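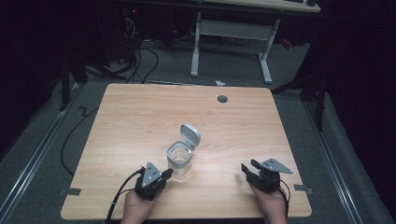
Oltine adds small hinged-lid container to its Sillix kitchen storage range

Clear-sided box with a white flip-up lid goes on sale in May

FOR IMMEDIATE RELEASE

Oltine, the household storage company, today announces the addition of a small hinged-lid container to its Sillix range. The new container will be available from May through independent kitchen and homeware shops, and directly from the company's own warehouse at Wiegand Park.

The Sillix small container has clear plastic sides, a rounded-square body and a white lid which is attached at the back of the rim. With the lid flipped open, it stands upright behind the opening and leaves the whole of the mouth free for filling, pouring or spooning. The contents can be seen through the walls at all times, including when only a little is left at the bottom.

Oltine has made storage goods for the home for 12 years. The Sillix name was first used for a set of large dry-goods boxes, intended for flour, rice and pasta, and was later extended to a medium size. Customers who own the larger boxes have asked regularly for a smaller one in the same shape, suitable for the things that tend to be kept in odd jars or left in opened packets: seeds, cloves, stock, dressings, the end of a bag of lentils, or a measured amount of water set aside for a recipe.

Gerardo Sebastian, Head of Product at Oltine, said: "We receive a good many letters and messages from people who use our large boxes every day, and the most frequent request has been for a small one. The lid was the part we spent the longest time on. People told us that they put a loose lid down on the worktop and then cannot find it, or that it ends up in the wrong cupboard. We wanted the lid to stay with the box, and we wanted it to stay out of the way of the hand."

Design and development

Work on the small container started with a review of how the existing Sillix boxes are used in ordinary kitchens. The company invited 50 households to keep a simple written record of what they stored, how often each box was opened and what they found awkward. Many of the notes concerned the moment of opening. Several households reported that they usually had something else in the other hand, such as a spoon, a jug or a small child, and would welcome a lid which did not have to be taken away from the box.

The development team made a number of early models with separate lids, screw lids and hinged lids. The hinged version was preferred by most of the households to whom the models were returned for a second period of use. Some concern was expressed that a raised lid would be knocked when the container was used at the back of a worktop beneath a wall cupboard. The height of the lid was reduced as a result, and the corners were given a softer curve.

A white rim was chosen in place of a clear one. It forms a thick band at the top of the container and makes the edge of the opening easier to find at a glance, particularly on a pale table or worktop. Members of the households who had difficulty with their sight commented on this point, and Oltine is grateful to them for the care with which they completed their record sheets.

The rounded-square shape is shared with the rest of the range. Boxes of this shape sit closely together on a shelf, and the rounded corners are easier to wipe out than sharp ones. The small container may be placed in a row in front of the medium and large boxes, or kept by itself in a drawer, on a desk or in a cupboard beside the cooker.

"There is no great mystery to a good box," Mr Sebastian added. "It should be plain what is in it, it should open without a struggle, and it should be easy to wash. Our customers are quick to tell us if we have got any of those points wrong, and I expect that they will do so again."

Use and care

The container is intended for cold and room-temperature contents. It is suitable for dry foods and for small amounts of liquid, and should be kept upright when liquid is stored in it. It should not be placed in an oven, on a hob or in a microwave.

Oltine recommends washing the container by hand in warm water with a mild washing-up liquid before it is used for the first time. The lid should be left open until the inside is fully dry. Scouring pads and rough powders will mark the clear sides and should be avoided. A soft brush may be used along the hinge, where crumbs and fine powders can collect.

Containers that have held strongly flavoured foods, such as garlic or curry spices, may keep some of the smell. The company suggests setting one container aside for these foods and marking it on the base.

Availability

The first production run consists of 4000 containers. Orders from shops will be met in the order in which they are received, and shops which already carry the medium and large Sillix boxes have been sent an order form. Oltine will supply a shelf card with each opening order. Replacement lids will be offered separately later in the year, in keeping with the company's policy for the other sizes.

Containers bought directly from Oltine may be returned within 90 days, provided that they have not been used for food. Shops are asked to follow their own returns policy and to contact the trade desk should a customer report a fault with a hinge or lid.

Rorero, the delivery firm which has carried Oltine's goods for several years, will continue to handle all orders to homes and shops. Parcels will be packed in plain cardboard with paper filling. Oltine stopped using plastic filling in its home deliveries last year and is now doing the same with its deliveries to shops.

Home visits and demonstrations

Oltine will hold a series of open mornings at its Wiegand Park showroom during May, at which all three sizes of Sillix box may be handled and compared. Staff will be on hand to give advice on arranging a food cupboard, on the storage of dry goods and on the labelling of boxes shared between several people in a household. Visitors are welcome to bring a sketch or the measurements of a cupboard or shelf with them. Doors open at 10 am and there is no charge for entry. The showroom is on the ground floor, with step-free access from the car park.

Shops wishing to arrange a demonstration on their own premises should write to the trade desk, giving the address of the shop and a choice of dates. A clear table and access to a sink are required.

Notes to editors

Oltine designs and sells storage goods for kitchens, larders and utility rooms. Its products are sold under the Sillix name and are stocked by independent shops.

The Sillix range now consists of large, medium and small boxes. The small container is supplied singly, with its lid attached.

Samples for review are available to editors of household, cookery and trade publications on written request. Samples need not be returned.

Requests for interviews with Gerardo Sebastian should be made through the Oltine press office at Wiegand Park. The office is open until 5 pm.

ENDS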